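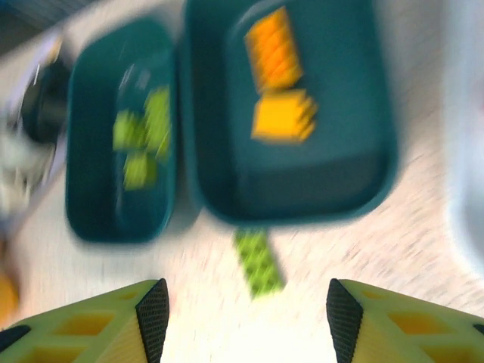
Duas bandejas e blocos verdes sobre a mesa

Pesquisar chamados, artigos, palavras-chave Buscar

Chamado 1240
Produto: Jevis (plano de leitura bíblica + diário de oração), Android
Assunto: diário cortado e plano do Advento voltando pro dia 9
Aberto por: Ánh Tạ
Aberto em: domingo, 13 de dezembro de 2020
Status: em andamento

Descrição inicial

Oi, escrevendo rápido antes do culto. Dois problemas no app, não sei se é a mesma coisa.

1) O plano do Advento volta sozinho pro dia 9. Marco as leituras, fecho, abro de novo, dia 9. Isaías 40 de novo. Já li quatro vezes essa semana.

2) Diário de oração: textos longos aparecem cortados no meio da frase. O que escrevi quando meu pai estava internado, em setembro, perdeu o final. Esse é o que mais me preocupa, não tenho cópia.

Celular é o Nordin, troquei faz pouco. O tablet antigo ainda fica na cozinha com o app aberto, as crianças ouvem os salmos nele no café da manhã. Mesma conta nos dois.

Já tentei: sair e entrar, reiniciar, limpar cache. NÃO desinstalei, medo de perder o resto.

Resposta do suporte

Olá Ánh, fez bem em não desinstalar. Por favor não limpe os dados também (cache pode, dados não).

Perguntas:
- versão do app nos dois aparelhos? Menu > Sobre
- o tablet fica conectado no wifi?
- o texto cortado aparece cortado no tablet também?
- alguém mais marca leitura nessa conta?

Ánh Tạ

Celular versão nova, tablet não sei dizer, não tem a tela Sobre. Wifi sim, o tempo todo. Meu filho mais velho aperta o "ouvir" de manhã, mas acho que ele não marca nada.

Olhei o texto no tablet. TÁ INTEIRO. Graças a Deus. Tirei foto da tela em três partes por garantia.

Resposta do suporte

Ótima notícia. Sem a tela Sobre é versão antiga, ainda do tempo em que a sincronia passava pelo Droltia. Ela reenvia o progresso salvo no aparelho toda vez que toca um áudio. Ou seja: salmo no café da manhã = plano volta pro dia que o tablet conhece. Isso explica o item 1.

Item 2: o celular mostra só os primeiros 3000 caracteres de anotações antigas. É bug nosso, já registrado. O texto no servidor a gente ainda vai conferir.

Passos, nesta ordem:
a) no tablet, abrir a anotação de setembro, selecionar tudo, copiar e mandar pro seu próprio email
b) repetir com qualquer outra que pareça cortada no celular
c) modo avião no tablet
d) no celular, abrir o plano, Ajustes do plano > Definir dia atual
e) fechar, esperar um minuto, abrir

Não atualize o tablet ainda.

Ánh Tạ

a) feito. b) tinha mais duas, feito. c) feito, mas agora sem salmo no café, vou ler em voz alta mesmo, eles vão sobreviver
d) não acho "Definir dia atual". Só tem "Recomeçar plano" e "Lembretes"

Resposta do suporte

Desculpe, mudou de lugar. Toque e segure no número do dia, no alto da tela. NÃO use Recomeçar, apaga as marcações.

Ánh Tạ

Achei. Pus no dia certo, fechei, abri, ficou. Vou ver de manhã.

Outra coisa, o lembrete das 5h30 toca às 19, é o fuso? Nesse horário estou dando banho em criança. 5h30 é a única hora em que a casa está quieta.

Resposta do suporte

Não é fuso, é o horário padrão do plano do Advento (19h, por causa da vela). Lembretes > desmarcar "Usar horário do plano". Aí vale o seu.

Ánh Tạ

Desmarquei. Tocou 5h30 hoje. Plano continua certo, li Lucas 1 inteiro sem ninguém acordar.

Diário continua cortado no celular. Posso colar de volta o que mandei pro email?

Resposta do suporte

Ainda não, por favor. Se salvar por cima no celular pode gravar a versão curta. Conferimos o servidor: as três anotações estão completas, inclusive a de setembro. A correção vai na próxima atualização, a equipe da Ternex está testanto.

Enquanto isso: ler pode, editar essas três não. Anotação nova, sem problema.

Nota interna: acrescentar aviso no artigo de ajuda "Usando Jevis em dois aparelhos". Artigo ainda cita o menu antigo no passo do dia atual, corrigir junto. Manter chamado aberto até a atualização sair.

Ánh Tạ

Ok, aguardo. Tablet segue em modo avião então? As crianças tão pedindo o salmo 23 com a musiquinha

Resposta do suporte

Segue, sim. Se o áudio já foi baixado, toca sem internet: Biblioteca > Baixados.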